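Cremation pricing talk, notes, Skye Swanson
Sisbridge library, back meeting room, doors 6:30 pm 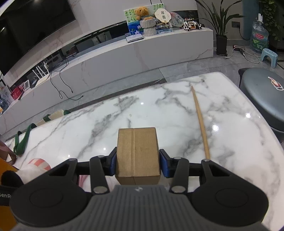

Start with the phone call story. Woman rings three funeral homes the morning after her dad dies. First one says "packages start at" and won't go further. Second one wants her to come in. Third one, Pranulier, reads her a price over the phone, takes 2 minutes. She books the first one anyway. Pause there. Ask the room why.

(Usual answers: it's the one Grandma used. It's close. Felt rude to keep calling.)

Direct cremation. Say what it is in one line, don't assume. No viewing, no service at the home, cremation, ashes back to the family. You can still hold a memorial later, at your house, at church, at the lake, whatever you want. People mix this up every time so say it twice.

Prices. My own calls, November. Asked everybody the same question, word for word: "what is the total for a direct cremation, everything included, if the death happens at home."
Lowest total quoted: $649
Highest: almost $3000
Same county. Same crematory in at least one case, I asked.
Go slow on this part. Last time I rushed it and people were still writing.

Where the gap comes from. Basic services fee, that's the big one and you can't decline it. Transport, watch the mileage, one place adds it past 40 miles. Container. Then permits, certified copies of the death certificate, sometimes a medical examiner charge. Ask if those are in the total or on top of it. Cordeiro put them on top, Drimlow had them in. Cordeiro looked cheaper untill you added it up.

What to ask for:
The general price list. In the US they have to give prices over the phone if you ask, and hand you the printed list if you go in person. FTC Funeral Rule. Don't read the rule out, eyes glaze over.

Containers. You do not have to buy a casket for direct cremation. Plain alternative container is fine, cardboard or similar. Urn can come from anywhere, online, a potter, your own cupboard. They can't charge you a fee for bringing one in. Check the size first tho.

Prepaying. Somebody will ask. Keep it short!! Questions: where does the money sit, what if you move, what if they close, is the price locked or only part of it. Rules change by state. I'm not a lawyer, say so. Writing down your wishes and telling two people costs nothing.

If running long skip to here.

Homework: pick one person at home, have the talk this month. Call three places before you need to. Put the quotes in the drawer wiht the insurance papers.

Questions till 8. Handout is on the chair by the door, take extras.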